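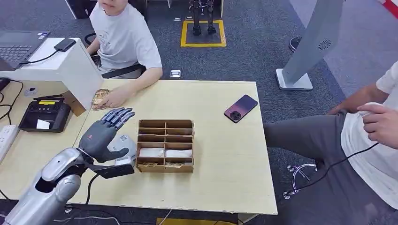 Fig. 1. Compartment box on the bench, packets in the front rows.

Unit 3: Small-packet storage in divided boxes
Notes by Afia Ametepe, Clistcombe workshop series. Revised 2019-05-25.

3.1 Terms
A cell is one open-topped division of the box. A row runs left to right as seen by the person filling it; the box used in this unit is two cells wide. The front row is the one nearest the filler. Please keep to this usage in your labelling, as last year's sheets mixed "front" and "top" and could not be marked.

3.2 Filling order
Fill from the front row back. Flat packets go in singly, one to a cell, and lie flat on the base. In Fig. 1 the two brown-and-gold packets occupy the frontmost row and the white packets lie side by side behind them. Keep one kind of packet per row where stock allows. Upper cells stay free until the front rows are complete.

Stock not yet placed is kept on the far side of the bench, in one pile, under the hand of whoever is issuing it. Phones may stay on the bench – well clear of the box.

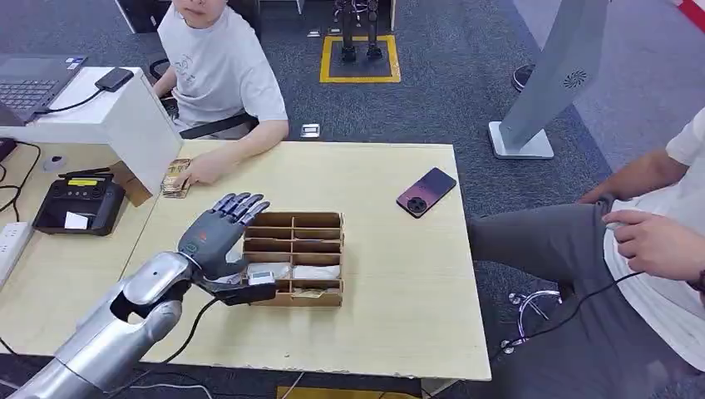 3.3 Dividers
Thin dividers bow when a packet wider than the cell is forced in. Fold the packet once and try again. If it still binds, move it to the Bundetti tray, which has wider cells. Do not trim dividers. Gorazd Popescu keeps spare strips for the Skevholm boxes, but they are cut 2 mm short and will need a paper shim.

3.4 Recording
Enter the row first, then the cell, then the packet colour. An empty cell is entered as a dash and never left blank. The laptop sheet is the master copy; paper slips are attached to the back of your workbook.

3.5 Exercise
Work in pairs, one issuing and one filling. Place 14 packets in the order given in 3.2, record them, then swap roles and empty the box from the back row forward. Allow 20 minutes. Hand your sheet to Heino Vasiliauskas before the September session.

Reading: Kyei handout, section 2 (cell sizes and labelling).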